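Reiskocher richtig sauber machen: Innentopf, Innendeckel und alles dazwischen

Von Sabine Engelhardt, im März

Bei uns läuft der Reiskocher fast jeden Abend, und trotzdem habe ich ihn jahrelang nur halb gereinigt. Topf raus, Topf spülen, Topf rein, fertig. Dass im Deckel noch eine Metallplatte sitzt, die ebenfalls Pflege möchte, habe ich erst gemerkt, als der Reis eines Abends ein bisschen muffig roch und mein Mann Bent meinte, er esse heute lieber Brot. Seitdem nehme ich mir nach jedem Kochen ein paar Minuten Zeit, und ich schreibe euch gern auf, wie ich dabei vorgehe.

Was ihr braucht

Einen weichen Schwamm, mildes Spülmittel, zwei Tücher (eins zum Feuchtwischen, eins zum Trocknen), eine ausgediente Zahnbürste und etwas Zitronensäure. Stahlwolle und Scheuermilch bleiben bitte im Schrank, die meisten Innentöpfe sind beschichtet und nehmen einem das sehr übel.

Zuerst abkühlen lassen

Stecker ziehen, Deckel aufklappen und das Gerät in Ruhe auskühlen lassen. Ich esse in der Zeit, das passt wunderbar. Wenn noch Reis übrig ist, fülle ich ihn gleich in eine Schüssel um und stelle ihn kalt, sobald er nicht mehr dampft.

Den Innentopf einweichen

Lauwarmes Wasser hinein, ein Spritzer Spülmittel dazu und stehen lassen. Angeklebte Körner lösen sich dann fast von allein, und wer schon einmal mit dem Fingernagel am Topfboden herumgekratzt hat, weiß, wie viel schöner das ist! Danach mit dem Schwamm auswischen, gründlich ausspülen und auch die Außenseite trocknen, vor allem den Boden. Der muss nachher sauber auf der Heizplatte aufliegen.

Die Platte im Deckel

Bei vielen Modellen lässt sie sich abnehmen, manchmal mit einem Knopf, manchmal mit einem kleinen Hebel, da hilft ein Blick in die Anleitung. Meist hängt dort ein dünner, stärkehaltiger Film, den man kaum sieht, aber mit dem Finger spürt. Abnehmbare Platten spüle ich unter fließendem Wasser, fest verbaute wische ich mit dem feuchten Tuch ab und gehe anschließend mit klarem Wasser nach. Vertiefungen und Löcher bekommen eine Runde mit der Zahnbürste, immer schön im Kreis und ohne viel Druck.
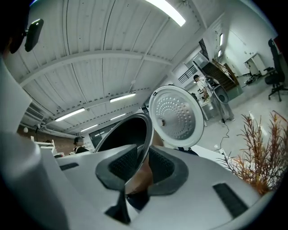

Lasst den Deckel danach ruhig noch eine Weile offen stehen. Ich klappe meinen erst zu, wenn ich die Küche für die Nacht fertig mache, und seither riecht es darin nach gar nichts mehr. Auch die Dichtung tupfe ich einmal rundherum trocken, dort sammelt sich gern Kondenswasser.

Wenn es doch einmal riecht

Den Topf zu einem Drittel mit Wasser füllen, einen Teelöffel Zitronensäure einrühren und das Ganze bei geöffnetem Fenster kurz erwärmen. Abkühlen lassen, wegschütten, zweimal mit klarem Wasser nachspülen. Vorher aber bitte in der Anleitung nachsehen, ob der Hersteller das erlaubt.

Die Heizplatte wische ich übrigens nur mit einem gut ausgewrungenen Tuch ab, und das Gehäuse kommt niemals unter den Wasserhahn. Ein einzelnes Reiskorn, das sich unter den Topf verirrt hat, nehme ich mit einem trockenen Pinsel heraus.

Kontakt | © Sabine Engelhardt | Nach oben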